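The Meter at Ponska Street

Razia Sandhu read water meters for Himard, and in February they gave her the Wultuvdale route. The man who had done it before her had moved away to live near his son. He left a notebook in the van with remarks on most of the houses. Dog. Gate sticks. Ring twice. Next to the last house on Ponska Street he had written, "Leave time."

She did not think much about it. She had a tablet that told her where to go and in what order, and the tablet did not have a column for remarks.

The last house on Ponska Street was narrow and set back from the road. A man named Vávra opened the door before she could ring. He was old and wore a tie under his sweater.

"You're new," he said.

"I'm here for the meter."

"It's in the basement. Mind the third step."

She minded the third step. The meter was on the back wall behind a shelf of paint cans, and someone had cut a square in the back of the shelf so the dial could be read. She wiped the glass with her thumb. The reading was 2624. She typed it in, and the tablet asked her if she was sure.

It asked that when a number was the same as the last one. She scrolled back. The number had been the same the time before, and the time before that.

"Do you have another line coming in?" she asked when she got back upstairs. "A well?"

"No."

"It says you haven't used any water."

"Then I suppose I haven't," Vávra said. He had put a plate of crackers on the kitchen table and pulled out a chair. The faucet over the sink had a dish towel tied around it. There were bottles of water lined up along the baseboard, the big kind with handles.

Razia stayed standing. "Is something wrong with the pipes?"

"The pipes are fine. I shut the valve."

She looked at her tablet. There were codes for a vacant house, for a broken meter, for a meter she couldn't get to. She went down the list and came back up it again.

"Sit a minute," he said. "The other fellow always sat."

She sat down on the edge of the chair and ate a cracker because it was there.

He told her that his wife had been the one who paid the bills. After she died, a bill came that he couldn't make sense of. He called Himard and was told there had been a leak, and that he would have to pay for it. He had looked for the leak and found none. He called again and got a different person, who said the same thing. So he paid, and then he went down and closed the valve, and he had kept it closed ever since. He bought his water at the store. He showered at the pool.

"How much was the bill?" Razia asked.

"It doesn't matter how much it was."

"Did the other man know about this?"

"He said he'd look into it. He was a nice man. I don't believe he looked into it." Vávra moved the plate toward her. "He used to bring me a couple of bottles sometimes."

She finished the route in the dark that day. In the van she entered the code for a meter that was working normally, which was true.

At the office she asked about the old bill. The woman in accounts said that it was closed, and that closed meant closed. Razia asked if she could see it anyway. It took a while, and she had to fill out a form and then fill it out again because she had used the wrong color of ink. When the printout came she read it at her desk with her coat on. The amount was for the house at the other end of the street. Somebody had typed one digit wrong in the address. The difference came to 50, and Himard owed it to him.

She had expected it to be more. She sat there for a bit, then went and found the woman in accounts again.

They mailed him a check. Razia knew the date it went out because she had asked for a copy of the letter. It was short, and it did not say sorry. She thought about writing something on the bottom by hand, but it wasn't her letter.

The next time she had the Ponska Street route she did it backward so that she would come to him first. He opened the door. He was wearing the tie.

"I got your check," he said.

"It's not mine. It's theirs."

"I haven't cashed it."

"You should. They expire."

"Mind the third step," he said.

She went down. The reading was 2624. The valve handle was still turned crosswise to the pipe, with a gray web strung from it to the wall. She stood in front of it longer than she needed to. It would have been easy to turn it. She had a wrench on her belt if it stuck. But it was his valve and his basement, and she was only supposed to read the dial.

When she came up he had his coat on.

"I thought we might go out," he said. "There's a place by the bus station that does pancakes. My wife liked it. I haven't been in there by myself. They give you the syrup in a pitcher."

"I'm working."

"The other fellow always sat."

Razia looked at the tablet. It had the whole street on it still to do. She turned it face down on the hall table, beside his keys and an envelope from Himard that had been opened very neatly along the top.

"Is it far?" she asked.

"Two stops."

They took her van. He held his hat on his knees and told her where to turn, though she knew the way. At the light by the school he said that the check was for the right amount, as it happened. He had worked it out himself at the time. He had told them so on the phone, both times, and read them the figures.

"What did they say?"

"They thanked me for calling."

The light changed. Razia drove on past the school and the hardware store and found a space across from the station. He waited for her to come around and open his door, which stuck, and then he took a while getting out. She asked him if he would turn the water back on.

"I'll see," Vávra said. "I've gotten used to the pool." 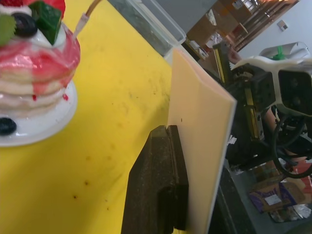 More Short Fiction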